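Tournament Operations Coordinator (fixed term)

Nakden Competitive Gaming
Location: Gusteck, with some travel
Contract: 15 months, full time
Reports to: Head of Competition

About the organisation

Nakden organises amateur and semi-professional video game competitions for players aged sixteen and over. Its principal event, the Cekex League, runs in 4 divisions and is played online through the autumn and winter, ending with live finals in Gusteck each April. The League had 600 registered players last season. Nakden also supports college and workplace teams that wish to enter organised competition for the first time.

The post is offered on a fixed-term basis to cover one full season of the Cekex League and the preparation of the next.

The role

The Coordinator will be responsible for the day-to-day running of League fixtures, from the opening of registration to the confirmation of final standings. The postholder will be the first point of contact for team captains and will supervise the match officials on duty each evening. At the live finals, the Coordinator will manage the player areas and the match timetable, working alongside the venue and broadcast teams.

Main duties

Prepare and publish the fixture list for each division, and deal with requests to move matches in line with the League rules.

Check player registrations, including proof of age and, for players under eighteen, the written consent of a parent or guardian.

Draw up the rota for match officials and ensure that each official has read the current rulebook before taking a first match.

Record results, forfeits and penalties accurately, and publish standings by noon on the day after each round.

Receive complaints about conduct or suspected cheating, gather the relevant match records and pass them to the disciplinary panel. The Coordinator does not sit on the panel.

Arrange practice time, equipment checks and seating for teams attending the finals.

Contribute to the end-of-season report, with proposals for changes to the rules or the format.

Person specification

Applicants must be able to show the following:

Experience of running competitions, in gaming, traditional sport or another activity with a regular fixture calendar.

Clear written English, suitable for rulings and notices that may be challenged.

Good working knowledge of spreadsheets and of at least one online bracket or league system.

The ability to remain fair and courteous when dealing with disappointed or angry participants.

Willingness to work evenings during the playing season. Matches begin at 7 pm and may continue until 11 pm.

It would be an advantage to have officiated at a live event, or to speak a second language used by League teams. A high playing standard is not required. The postholder may not compete in any Nakden event, or place bets on any gaming competition, while in employment.

Terms and conditions

The working week is 35 hours, arranged over five days. During the playing season the hours fall mainly in the afternoon and evening, and time worked beyond the agreed total is returned as leave. The postholder may work from home for part of the week by agreement. 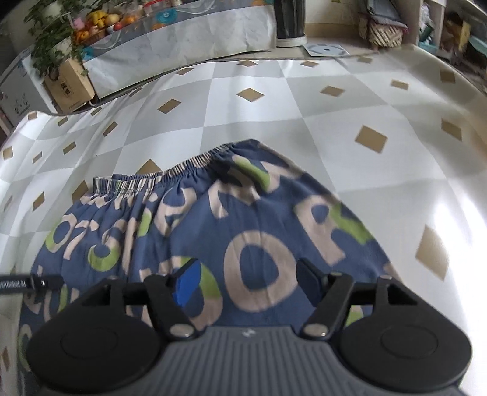
Travel and accommodation for the finals, and for any meetings held away from Gusteck, are paid by Nakden. A computer and headset are provided and remain the property of the organisation. The appointment is subject to a background check, as the role involves contact with players under eighteen, and to a probationary period of 4 months.

How to apply

Applications should consist of a current CV and a covering letter of no more than two pages, explaining how the applicant meets each point of the person specification. They should be sent through the vacancies page of the Nakden website. Applications without a covering letter will not be considered.

Shortlisted applicants will be invited to an interview at the Hồ Building in Gusteck, or by video call where travel is difficult. The interview will include a short written exercise based on a disputed match result. The names of two referees will be requested at that stage, and referees will be contacted only after a conditional offer has been made.

Nakden welcomes applications from all parts of the community. Applicants who need adjustments at any point in the process are asked to state this in the covering letter or to contact the recruitment office through the same page.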